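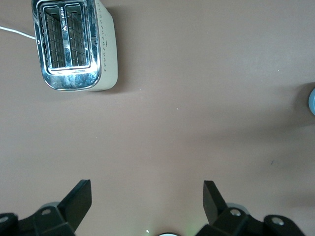 Toast is where our Tuesday breakfasts at Cakby always begin, and I've had a soft spot for old-fashioned toasters ever since my aunt let me work the lever on hers. I went looking for one with a bit of character for our kitchen pages, and oh, did I find it! I love that shiny chrome top with its two slots side by side, and the line of little dark diamonds running down the cream panel makes me happy before I've even had coffee. Geeta Tripathi thinks it would look wonderful next to a jar of marmalade, and I'm with her.

We've been putting together favorite breakfast things all December, with up to 331 suggestions sent in by readers (thank you, all of you!). Bowls came up again and again, so they get a good spot on this page too.

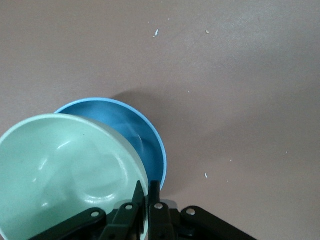 Cereal people are picky about bowls, and I'm one of them. Mine has to be deep enough that the milk stays put when I carry it to the couch, and I want a color that wakes me up a little. Mint green over that deep blue is such a cheerful pair, and I'd happily stack them on an open shelf just so I could look at them! Montri Phromma says he'd use the green for yogurt and the blue for oatmeal. I'd mix it up every day.

If you're setting out breakfast for a crowd, try brown paper down the length of the table. It hides the crumbs, you can write names on it, and cleanup takes a minute. 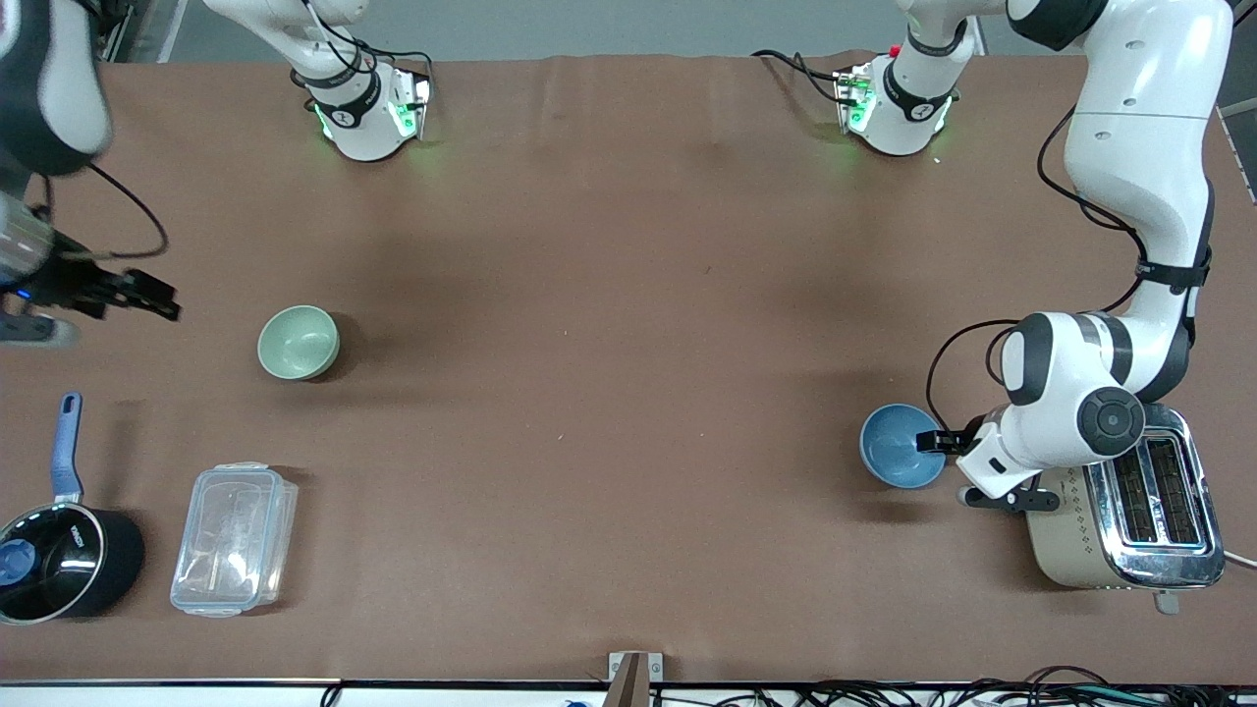
Kanyarat Chareonsuk goes one better and draws a circle for every plate, with a doodle for each guest. Her last brunch was for six, and everyone wanted to take their piece of paper home. More breakfast favorites are coming next month, starting with egg cups!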